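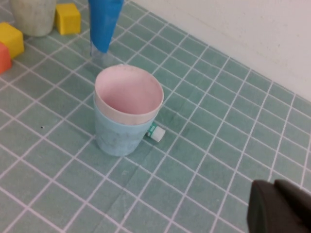 Cups, Cubes and a Green Mat

A whole afternoon of play out of stuff from the back of the cupboard. Lorcan Mulcahy has been doing it for years and wants to know why the rest of us keep buying things with batteries.

I got there late. Parking, rain, the usual. By the time I had my coat off Lorcan Mulcahy had the mat down and a heap of cups out and was already arguing with Pádraig Mac Suibhne over whether the blue one counts as a cup at all. It's got a point to it, more of a cone. Pádraig says if you can hide a block under it, it's a cup. They've had this argument before, I could tell.

So, the idea. Cups, small foam blocks, something flat to put them on. Lorcan calls it table stock and has been running sessions with it out of Yeo, the little shop he keeps at the bottom of the hill, where half the floor is secondhand toys and the other half is tables. Come in, sit down, play. Kids mostly. Grownups more than you'd think, at lunch.

The name over the door comes from the last owner. He never changed it. "Paint's expensive," he says.

What struck me first was how little matches. I own a set of stacking cups, a proper one, bought new, graded by size, and my daughter worked it out in one morning and hasn't touched it since. Lorcan's lot is from everywhere. Different heights, different rims, some sit inside each other snug and some wobble. A pink one goes down into a pale blue one and leaves a band of pink showing at the top, and the kids love that, they go hunting for other pairs that do it. Yellow into sage green is another.

"A set tells you the answer," Lorcan says. "You look at it and you know where the last one goes. With these you have to try it."

He buys by the bag. House clearances, school sales, a wholesaler called Witel that sells ends of lines and won't say what's in the box until you've paid. He opened a Witel box while I was there. Lids, mostly. He was not happy. There were a few good cups at the bottom though and they went straight in the sink.

Washing first, always. Warm water, dish soap, a bottle brush for the narrow ones. Rinse, drain upside down on a towel overnight. He throws out anything cracked, and he runs a thumb round every rim, which takes forever and he won't skip it. Scuffs are fine. Faded is fine too, he likes faded, the pale ones get picked up more than the bright ones in his experience and he has no theory as to why.

The mat

Don't skip the mat. I'd have skipped the mat.

His is green with a grid of thin pale lines, like bathroom tile, and it's got a few creases in it by now. It does more than you'd expect. Cups don't skate. Blocks land quieter. And the squares turn into streets, or parking spaces, or a board, whatever's wanted, without anyone having to draw it. Pádraig, who teaches and comes in to help when school's out, uses the lines for everything. Move the cup two squares. Put the block where the lines cross. Which cup is nearest the wall?

Shelf liner works. So does a tablecloth with checks if you tape it underneath at the corners. They tried newspaper once, bad idea, ink on everything incuding a christening dress.

Roll it for storage, don't fold it. If it's been folded already, lay it out in a warm room with books on and leave it till morning.

The blocks

Small foam cubes. Yellow, orange-red, white. Light enough that a cup can land on one and nobody's finger gets hurt, soft enough to throw, and they will get thrown. Lorcan used wooden ones at the start and went off them fast, the noise in that room, you can't imagine. He gets the foam from a craft supplier called Istonine, cut from sheets, and the edges go a little round with handling. He says that's when they get good.

Check the size against your cups before you buy a lot. A cube should drop in easily and come out when you tip it. If it jams it's too big. And for anyone still putting things in their mouth, size up a long way, or leave the cubes out altogether and just do cups. Lorcan has a separate tub for under-threes and it has no cubes in it, and he doesn't bend on that.

What you actually do with it

Hide and find is where everybody starts. One block, a few cups upside down, slide them around, guess. Pádraig is fast, annoyingly so. I lost every round. A boy of 8 cleaned us both out and then showed me how he did it, he watches the hands and ignores the cups completly.

Then towers. Rim to rim, base to base, as high as it goes before it comes down. The mismatched cups make this much harder, and better. You get a wide one on a narrow one and the whole room holds its breath. House record at Yeo is 10 and there's a pencil mark on the door frame to prove it, next to what I'm fairly sure is somebody's phone number.

Color rules come next. Pick a cube, find a cup that goes with it. Easy with yellow. Now try white, and somebody says the white cup with the pink inside, and somebody else says no, that's a pink cup, and off they go. Inside color or outside color? Lorcan won't settle it. He lets them vote and the vote changes weekly. 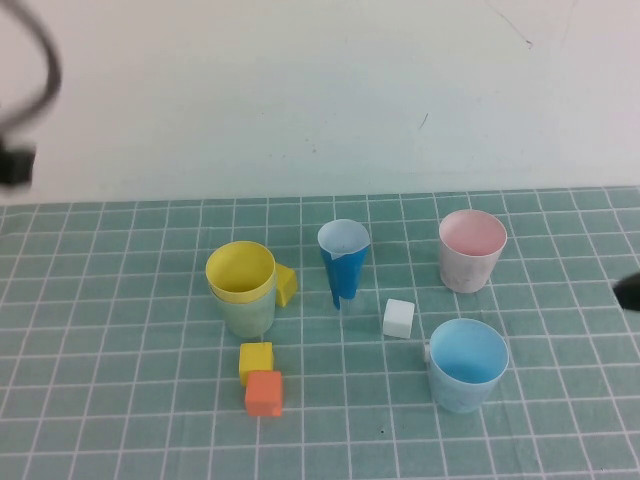 MURKINE | ISSUE 21 | PAGE 110

Park it is Pádraig's own. Set the cups out anywhere, well apart, and put a block or two in between. The other player closes their eyes. Move one thing, one square. Open. What moved? Brutal. I thought I'd be good at this, I edit page layouts for a living, I spot things a hair out of line all day long. I was terrible. The trick, he says, is to pick a single cup and learn what's around it, and do the same for the next, and not try to swallow the whole table at once. A block leaning on a stack is a good thing to move, people remember that it's leaning and forget which way.

And then there's shop, which has no rules. Cups are what's for sale, cubes are money, prices are insane. One girl charged me three yellows for a blue cup with nothing in it and then wanted it back.

Setting it up at home

You need less than you think. Lorcan's starter list, scribbled for me on the back of a Witel invoice, went like this:

A handful of cups, no two from the same set if you can manage it
One pair that nests with the rim showing
Something cone-shaped, for arguments
Foam cubes in at least two colors, plus a plain one
A grid mat, or checks of any kind
A tub with a lid that a child can open

Raid your own kitchen first. Measuring cups, picnic cups, the one that came free with something. Yard sales in June are good, people are clearing out before the summer. Pay pennies. If it's more than pennies, walk on.

Where to put it: against a plain wall, if you've got one. Stops things rolling off the back, and the colors show up better with nothing busy behind them. I've set ours up at the end of the kitchen counter, which isn't ideal, I lose a cup to the toast crumbs most mornings. A low table would be better. We don't have a low table.

How long do they last? An afternoon, says Lorcan, if you stay out of it. That's the hard part for the parents. He's seen dads reach across and fix a tower that wasn't broken. Mothers too. Me, that very day. I straightened a stack without noticing and a small voice said "I had it like that" and she was right, she did.

Put half of it away when interest drops. Bring it back in a couple weeks with one cup swapped. Lorcan does this with the tubs at the shop and swears the kids greet the new cup like a visiting cousin.

Cleaning up is its own game and they don't seem to know it's work. Biggest cup first, see how many go in. Cubes in the last one. Mat rolled, lid on. At Yeo they do it at ten to five with the radio turned up, and whoever finds the most underneath the table gets to pick the station.

I bought a bag on my way out. Two dollars, unsorted, no peeking. Seven cups, a lid that fits none of them, and a cone. Pádraig held the door and told me the cone was a cup.

Yeo is open from 10 in the morning, closed for lunch when Lorcan remembers. Bring your own odd cups if you want to swap. No glass.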